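2 min read

I wiped down the white tabletop again this morning, February 14, 2022. Plain dish soap, warm water, two cloths. The metal rails take longer than the top does, and the grooved one on the right is the worst for dust, so I went along it with an old toothbrush.

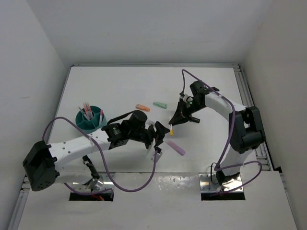
What gets a smudge off a painted wall?

A damp melamine sponge and very light pressure, then a dry cloth. Try it low down in a corner first.

I still have the left wall to do. Yhon Carhuamaca lent me a sponge from a pack of 8 he bought at Ollwood, and I'll get to it after lunch.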